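Household packaging sorting

Household packaging sorting is the everyday job of gathering up the empty wrappers, bottles, cartons, nets and bags that collect in a home and dividing them by material before they are thrown out, recycled or kept for another use. It is one of the humblest chores there is, and for that reason it was rarely written about until fairly recent times, although most families have a settled way of going about it and will defend that way with surprising warmth.

Background

For a long time there was very little to sort. Groceries came home in paper, in cloth or in jars that went back to the shop, and what was left over went into the stove or onto the garden. The lightweight plastic bag, the screw-capped plastic bottle and the coated carton changed all that, and a kitchen which once filled a small pail in a week could now fill it in an afternoon. In the town of Plutia, where the habit has been looked at more closely than in most places, a household survey called the Bevan study followed 400 homes through one December and asked each of them to keep a diary of what was put aside and where. The diaries make pleasant reading, full of crossings-out and small confessions about yogurt lids.

Place of sorting

The kitchen counter and the floor beside the bin are the usual spots, but a good many people carry everything to a larger surface and spread it out, so that each piece can be seen and picked up without digging. Tables are used for this, and so are beds, particularly in smaller apartments where the bed is the widest flat place in the home. Those who sort on a bed generally rinse and drain the bottles first and lay down an old sheet, often one handed down from a child's room, which can go straight into the wash afterward.

Materials

Thin plastic bags are the most plentiful item and the most troublesome, as they weigh next to nothing and slide off every pile. Many people squeeze each one into a ball, which saves a great deal of room, while others fold them into flat strips or little triangles. A balled bag springs open again if it is not tucked into something, and so the balls tend to be stuffed inside one larger bag kept on a hook.

Bottles are commonly kept with their caps on where the local collection allows it, and flattened where it does not. Labels come off easily on some bottles and hardly at all on others – a warm soak helps, and patience helps more. Cartons lie somewhere between paper and plastic in most people's minds, and they are the item most often put in the wrong pile. Netting from fruit and vegetables is usually set apart altogether, as it tangles around everything it touches.
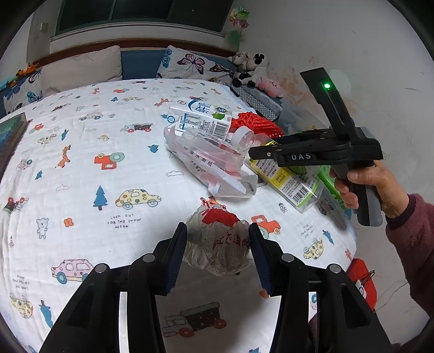 Branwen Gittins holds that bags should never be balled at all, and that a bag folded flat will last through twice as many errands as one that has been crushed in the fist. Gittins would also have the netting dealt with first, before anything else is touched, so that it has no chance to catch on a bottle cap and drag half the pile along with it.

Whatever the merits of that view, balling remains the quicker method, and quickness counts for a lot at the end of a long day. The Bevan diaries show both habits living quite happily under one roof, with one member of the family folding and another squashing, and the drawer filling up all the same.

Reuse

A fair share of what is sorted never leaves the home. Bags line small bins or wrap muddy shoes, and clean bottles are cut down for seedlings or filled with water for the iron. Netting makes a decent scrubber when it is bunched up and tied, and it will also hold bulbs through the winter in a dry cupboard. Cartons, opened out and wiped, serve as drawer liners, and children are fond of them for building. There is a limit to all this, naturally, and a cupboard under the sink can only hold so many bottles that might come in handy one day.

Local customs

In Plutia and the neighboring district of Tindov, sorted packaging is set out in 3 groups, with soft plastics in the first, bottles in the second and cartons in the third. Tindov collects every 7 days. The Gustov depot, which serves the outlying streets, takes netting as well, provided it has been cut open and any metal clips removed. Residents without a collection at the door bring their bags to the depot themselves, and on fine mornings the line there is a sociable one.

See also

Carrier bag
Kitchen waste
Spring cleaning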